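## Chapter 4. Storing Flour and Grain in a Small Bakery

A bakery that buys flour only two times a year must know how to keep it. In this chapter we study the storage room, the sacks and the most common losses. The numbers come from the Jolanov mill, where 181 sacks were checked in February, after the cold weeks.

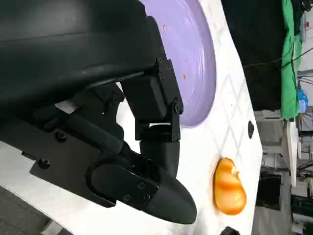 Why does whole wheat flour spoil faster than white flour? The germ stays inside it, and the oil of the germ becomes rancid with time, even in a closed sack.

White flour is more patient, but it takes smells easily. Do not keep it near onions, soap or paint. A stack of 1000 kg should stand on pallets, with a free space of 200 mm to the wall, so that air can pass. The older sacks are used first. In section 4.1 we begin with moisture and how to measure it.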